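Brelholm Island Visitor Guide: Setting Up Your Stay
Section 3. Arrival and first day

By Lajos Orbán
2025-03-20

Brelholm is a small island country with one port, Rurnidden, and one airstrip, at Halás. Complete the steps in this section in order. Have your passport and your Pruvon ferry booking number to hand.
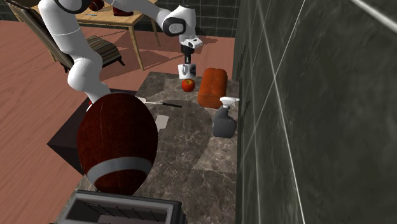
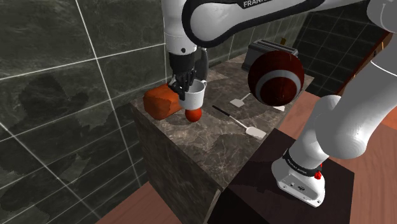 Fig. 3: A white mug held over the kitchen counter in each picture.

1. Go to the entry desk at Rurnidden or Halás and hand in your landing card. Keep the stub, as you must show it when you leave.

2. Pay the landing fee of 100 crowns. Children under seven do not pay.

3. Change money before leaving the port. The exchange desk accepts notes only and will change up to 700 crowns per person per day.

Note: There is no bank at Halás. If you land there, bring local cash.

4. Take the coast bus to your lodging. Route 259 links Halás and Rurnidden and stops at every village on the east side.

5. Register your address at the village office by the end of the next working day. Your host may do this for you if you sign the form.

6. Set your phone to the island network. Calls to the mainland need the full country code.

Caution: The path up to the central ridge reaches 600 metres and has no shelter. Do not start the climb after midday. From November the upper section is closed.

Caution: Tap water is safe in Rurnidden. In other villages, boil it before drinking.

Note: Both island languages are used on road signs, with the northern form first. Bus timetables give the southern form only.

For departure, go to Section 4.

14 shares | 3 comments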